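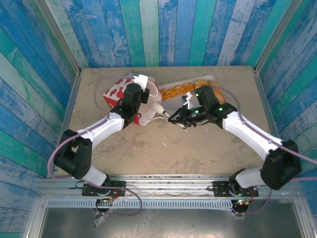
2 min read

The state employment office in Tedthorpe held an open morning in November for people who wanted to see how unemployment claims are handled. It was the first since the office moved into the old Oakley building. I went because my own claim last year took a long time, and I wanted to know where it had been sitting.

Doors opened at 9:30. We signed in at the front desk, got paper badges and were split into 2 groups. Mine was led by Dorothy Treloar, a claims supervisor.

The tour started in the mail room. Most claims come in online now, but paper forms still arrive, along with pay stubs, separation letters and doctors' notes. Each page is scanned and matched to a claim number. If the number is missing or hard to read, the page goes into a separate queue and a clerk looks it up by name. Treloar said the queue stood at 1,121 pages that morning. A man in our group asked how long a page stays there. She said it depended on the week and did not want to give a figure.

Upstairs is the adjudication floor, where contested claims go. An employer may say a worker quit, and the worker may say they were laid off. We were kept away from the screens, for privacy, and stood by the windows while Raghavendra Menon explained the steps. Both sides get a questionnaire and a deadline. If one side does not answer, the decision is made on what is in the file. He asked us to tell people to return the form even when they think they have nothing to add.

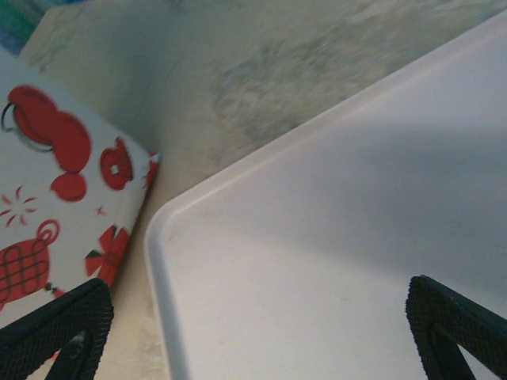

Jade Sugden

The phone room was the part most people had come for. It has 100 desks, and a good number of them were empty. Ryan Garside, who runs the room, said new hires need months of training before they can take calls on overpayments – the hardest calls they get. Until then they handle password resets and address changes. He said the lines are busiest first thing in the morning and quieter after 3 p.m.

A woman from Balness asked about the weekly work search rule. Her library has shortened its hours and she has no computer at home. Garside said claimants can report by phone and gave her a printed sheet with the number. She said she had tried that line twice and been cut off both times. He wrote down her details and said he would have someone call her.

We finished in a training room on the ground floor with coffee and a short question period. Sandra Cropper, the office manager, was asked about Fadosow, the new claims system that is supposed to replace the current one. She said testing was under way and that claimants would not need to file again when it goes live. She would not give a start date.

I asked whether a claimant can find out which stage a claim is at. At present the website says only "pending." Cropper said the new system will show more than that – whether a claim is waiting on documents, on the employer or on a decision.

The visit ended a little before noon. Parking is behind the building, and the entrance on that side has a ramp. The office plans another open morning in the spring, with sign-up at the front desk.

Filed under: Jobs & Benefits, Local Government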